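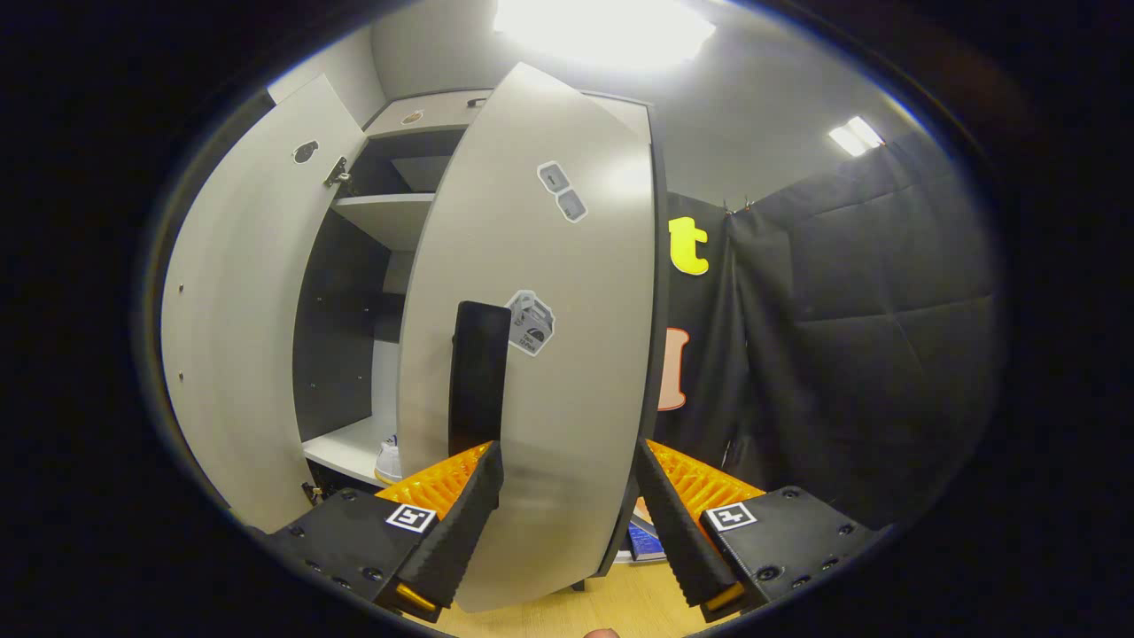 Putting Things Away: Automation and the People at Kekana
Project report, workplace studies module

When I started this project in September I thought I would be writing about machines, and I ended up with a notebook full of people. Kekana is a small firm that prepares training material for household robots. The job, put simply, is tidying up. Staff work with grippers they hold in their own hands, going through ordinary chores like opening a wardrobe or handling a pair of shoes, and the recordings go to a team at Brallbridge who use them to teach a robot arm the same chores.

I visited 4 times and talked with everyone who had a few minutes for me (which was nearly everyone, and they kept offering me coffee). Marietjie Du Plessis has been there the longest. She used to sort returned goods in the Clitach warehouse, and when half of that line was automated she moved over here. I asked if it felt strange to be teaching a machine after that. She thought about it for a good while and told me the strange part was having to notice her own hands. At Clitach she could put a shoe on a shelf without thinking. Now she thinks about which side to take hold of and how wide to open the fingers — all before lunch, as she put it. 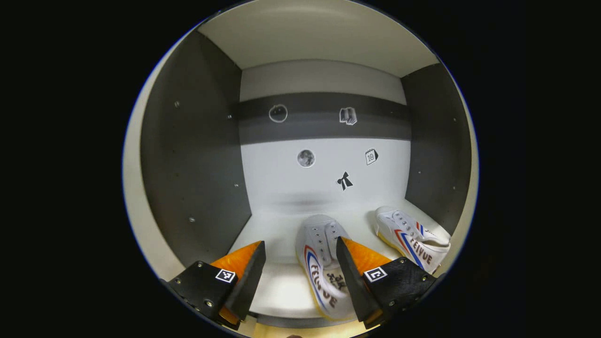 Figure 2. Working with sneakers in a cabinet compartment, hand-held gripper.

The shoe tasks came up in almost every conversation. They are soft in some places and stiff in others, and a cabinet does not leave you much elbow room. A session lasts 30 minutes and then people swap, a rule the staff asked for themselves after complaints of sore wrists.

Ulla Kemppainen plans the shifts, and she worries more about what comes next. Of the 7 people on her team, most expect the work to shrink once the robot can do it well enough. She would like them to be trained on Kuvusach, the software that checks the recordings, so that there is somewhere for them to go. I agree with her, and I have put that first in my recommendations.

Contact: Workplace Studies Office | Copyright student authors | Back to top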